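Kilov: release window and save transfer

Stinalent wrote:
Members will be aware that Kilov has been delayed for a second time. The publisher, Bravetti, now states that the game will be released in March. Backers of the original campaign were promised a playable demo first, and I should be grateful if anyone could confirm whether that remains the case.

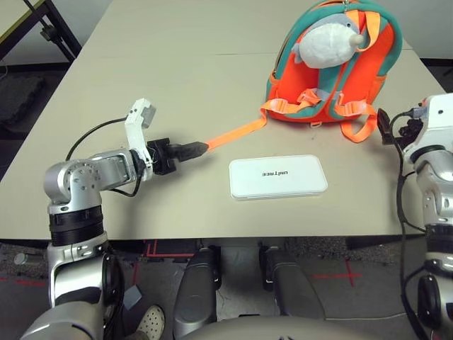
I would also ask whether progress from the demo will carry over. The first notice said that it would. The second did not mention it.

Jerome Magbanua wrote:
The demo is confirmed for Monday. It contains 11 rooms of the opening area and is limited to 700 players. Saves will not carry over, as the map has been redrawn.

Dimaculangan wrote:
I must disagree with the previous member. The notice says that saves "may not" carry over. That is a different statement, and members should not delete their files on the strength of it.

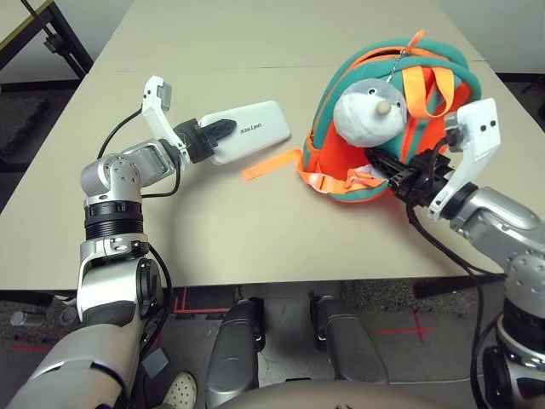
Category: Platform Games > Backer Matters

Jerome Magbanua wrote:
I accept the correction on wording – my reading was too firm. I remain of the view that a transfer is unlikely.

Stinalent wrote:
Thank you both. My backer number is 188, so I expect to receive a key. I shall keep my save file in any event.

Dimaculangan wrote:
Please report the frame rate if you are able. The earlier build did not hold 50 on my machine, and Bravetti has not replied to my query.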